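Home Threads Saved Lists About
Last updated: March

Posted in March by the author of the Mai account, evening

1/ I spent most of the weekend going through bags, and I want to write down what I learned while I still remember it. Laptop sleeves mainly, with a detour into a wine glass rack. Long thread, mute if you need to.

2/ Background. We are moving from a two-bedroom to a one-bedroom. The closet by the front door is where every bag in the household has ended up for years, and the new place has no closet by the front door. So the bags had to be sorted first.

3/ I expected tote bags. There were tote bags. What I did not expect was how many laptop cases we had kept from jobs, conferences and computers we no longer own.

4/ My method was simple. Everything on the floor, zippers open, pockets emptied, then one decision per bag. I kept a trash bag on the left and a donation box on the right.

5/ Things found in pockets: a parking stub, dried-out pens, a dongle for a projector I have never met, a granola bar I will not describe further, and two dollars in quarters.

6/ Check the flat pocket at the back of every sleeve. It's the one that sits against the laptop and looks like lining. I found my old car registration in one. I had paid for a replacement.

7/ On size. Sleeves are sold by screen inches, but the screen number tells you very little about the outside of the laptop. An older machine with a thick border needs a bigger sleeve than a newer one with the same screen.

8/ So I stopped reading labels and put the laptop in each one. If I had to push on the corners to close the zipper, it went in the box. If the laptop slid when I tipped the sleeve, it also went in the box.

9/ That took out more than half of them.

10/ Next question was handles. I used to think handles on a slim sleeve were pointless because the sleeve always goes inside a backpack anyway. I've changed my mind. I carry mine between the desk and the kitchen table every day and a handle makes that a one-hand job.

11/ The drawback is that handles catch. Put a sleeve with handles into a full backpack and they fold under and you end up fishing. If you only ever use it inside another bag, get one without.

12/ Straps are the same story but worse. A loose strap with a buckle will hit the lid of the laptop if you set the machine down on top of it without looking. I have a small ding from exactly that. Move the strap out of the way first.

13/ If the strap detaches, store it inside the sleeve it belongs to. I had a drawer of single straps and could match almost none of them. They went to the donation place in a separate zip bag, and I don't know if anyone wanted them.

14/ Padding. Press the corner between your thumb and finger. If you can feel your thumb through it, the corner isn't protected, and the corner is the part that lands first. A couple of nice-looking ones failed on this.

15/ Color matters less than I thought, except that two gray cases in one house is a small daily annoyance. We have agreed that the one with handles is mine. I may tie a bit of ribbon on the other one.

16/ Someone asked about brands. The best one I tried was a Skunden, bought used for next to nothing. The zipper runs around three sides so it opens flat. The worst was a free one from an event, and the lining came off on my hands.

17/ Cleaning. For fabric sleeves I vacuum the inside with the narrow nozzle, then wipe the outside with a damp cloth and a drop of dish soap. Then leave it open overnight. I don't machine wash them. I did once and the foam came out in lumps.

18/ Do get the crumbs out of the inside. A closed laptop lid shows every scratch, and grit in a sleeve works like sandpaper each time the thing goes in and out.

19/ I wiped down the laptop too while I was at it. Barely damp microfiber, nothing sprayed directly on it, and power off.

20/ Now the wine rack. It was in the same closet behind the bags, which is how it got into this thread.

21/ It's the metal kind where the glasses hang upside down from curled arms. It was a present. I had forgotten we owned it, and my first thought was donation box.

22/ I looked up what I could get for it. There was a similar one on Zaletti listed at 70 dollars, which seemed high, and it had been sitting there long enough that I assume everybody else thought so too.

23/ In its favor: it holds glasses without using shelf space, and the new kitchen has two upper cabinets and one of them is over the fridge where I can't reach.

24/ Against it: it takes up counter, it's all curls, and curls collect dust. I went over it with an old toothbrush and warm water and then dried it right away so it wouldn't spot or rust.

25/ One thing to know if you have one of these. Load it evenly. With glass stemware all on one side I wouldn't trust it not to lean. Hang one, then hang the next across from it.

26/ We mostly use plastic wine glasses now anyway. They're light, they're fine on a balcony, and when one goes over you pick it up and carry on. Ours are bright colors, so people can keep track of whose is whose.

27/ Plastic ones do scratch. No scouring pads, and I keep them out of the dishwasher because the last set went cloudy. Hanging them upside down to drain works better than standing them on a towel, where the rim sits in its own puddle.

28/ So the rack stays, on trial. If it's still on the counter and in use by summer, good. If it's holding mail, it goes.

29/ Packing notes, for anyone else doing this. Don't pack a metal rack in the same box as anything with a screen. It sounds obvious. I had them side by side for an hour and only noticed when I went to tape the lid.

30/ Bowls I pack last because we keep eating out of them. Same with one pan, the kettle and the dish towels.

31/ For the rack, I wrapped each arm in newspaper, then an old T-shirt over the whole thing, then upright in a tall box. Laying it on its side puts the weight on whichever arm is lowest.

32/ The laptop doesn't go in a box at all. It goes in its sleeve and rides in the car with me, along with chargers and the folder of papers.

33/ Boxes came from Wernico, the moving supply shop near us. They take back unused ones with a receipt. I bought too many mediums and not enough talls.

34/ Donation rules differ, so call first. The first place I tried doesn't take bags of any kind. The second took everything, including the ones with broken zippers, which they send on for fabric recycling.

35/ If a zipper is only stiff, rub a pencil along the teeth and run it back and forth before you give up. That rescued one bag for me.

36/ A reply asked if I was going to keep a spare sleeve. Yes, one. We have two cases in total now, one per person, and when there's no guest laptop or borrowed tablet around, mine is the spare. That's enough for two people.

37/ Another reply asked about hard shell cases. I haven't used one in years so I can't help. I remember the clips breaking.

38/ Still to do: the cable box, the shelf over the washer, and the bathroom cabinet, which I'm avoiding. I'll do the cables next and probably post about it.

39/ Correction to 17, I wrote overnight but the thicker padded one needed most of the next day as well. Feel the inside seam before you put anything back in it.

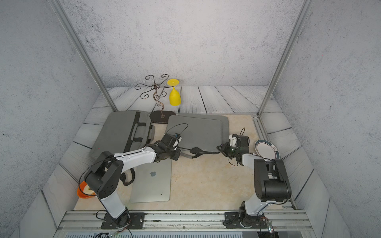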